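Best way to sort a mixed pile of tea bags into a divided wooden box?

Asked by Phromma in Kitchen & Pantry
May 14, 2019
174 views, 3 answers

I have finally given in and started using a real tea box, and I'm more excited about it than a grown adult should be! It's the wooden kind with compartments and cut-out handles at the ends, so I can carry the whole thing to the table when people come over. Until now all my tea lived in the cardboard boxes it came in, half of them crushed, in a cabinet above the stove.

My trouble is that I've got way more kinds of tea than I have compartments. Lots of fruit ones (strawberry and rhubarb is my current favorite, try it iced), several black teas, a couple of greens, and then all the singles that people hand me because they know I like tea. The packets are individually wrapped, mostly paper or foil. I've been dumping them out on the kitchen table and putting them back in a different order every weekend. I enjoy it, but my husband would like to eat breakfast.

What I want to know:

Do you sort by type, by brand or by color? Do you put the packets in standing up or lying down? And is it bad for the tea to be out of the cardboard box? The lid is gone from mine – I bought it secondhand, so I don't know if it ever had one.

Thanks so much, I love this site!

3 Answers

Oranuch Ratanaporn
Marked as best answer

Oh, I love this question. I've had a tea box on my counter for years and I have tried every system there is, so let me save you a few breakfasts.

Stand them up. Lying down looks neat for a day and then you only ever drink whatever is on top, and the ones underneath stay there until August. Standing up with the printed side facing you, you can flip through them like old record albums. If a compartment is too roomy and they slump over, fold a piece of the cardboard from the original box and slide it in behind them.

Then sort by when you drink it. This was the big change for me! Mine goes morning (black teas), afternoon (green and the lighter ones), fruit, and bedtime. Guests get it right away. Brand doesn't matter to anybody standing there with an empty mug, and color only works until a company changes its wrappers.
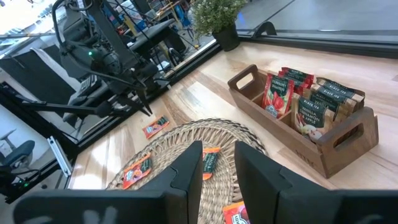

For the singles, give them one compartment all to themselves and call it the lucky dip. When it's full you have to drink from it before anything new goes in. I've found some wonderful teas that way, and one that tasted like a candle.

When you refill, take everything out of one compartment, put the new packets in at the back and the old ones in front. One compartment at a time, please, never the whole box, or you'll be back to having no table. I do mine on a placemat so I can just pick up the mat and move it if somebody needs the space.

About freshness: foil-wrapped packets are fine in an open box. Paper ones lose their smell faster, and worse, they pick up smells from each other. Peppermint is the main offender. I keep anything minty in a little jar with a tight lid, and the same goes for strong chai. If yours are in paper, only put out what you'll use in a few weeks and leave the rest sealed up in a cool cabinet. Not the one over the stove, though! Heat and steam are rough on tea.

Oh, and write the best-by month on the back of one packet in each batch before you throw out the cardboard. Pencil works on paper, but you'll need a marker for foil.

Have fun with it!

Comments on this answer:

Phromma: Lucky dip!! Yes. Doing this tonight. And the tea is moving out of that cabinet.

Graken: does chai really spread that much? mine sits next to earl grey and i never noticed

Oranuch Ratanaporn: Try it side by side with a fresh bag of the Earl Grey and see. If they're both in foil you're probably fine.

Trerum

Alphabetical. I have 8 compartments and it works great.

Comments on this answer:

Brenia: Alphabetical by what, though? Brand or flavor?

Trerum: flavor

Brenia

I agree with most of what's up there, but I'd put the fruit teas in the front if you have kids or grandkids, because that's all they go for and they will dig through everything else to get there. Mine can empty a box in no time flat.

Also, if you bought the box used, wipe it out well before you fill it. Barely damp cloth, then let it dry overnight with nothing in it. Don't soak it and don't use scented cleaner, or your tea will taste like lemon polish. If it still smells musty, a spoonful of baking soda in a small dish inside each section for a couple of days takes care of it – just cover the whole box with a dish towel while it sits.

I buy the big 100 count boxes and only top up the wooden one on Sundays. My sister buys the 200 count and I don't think she has ever reached the bottom of one.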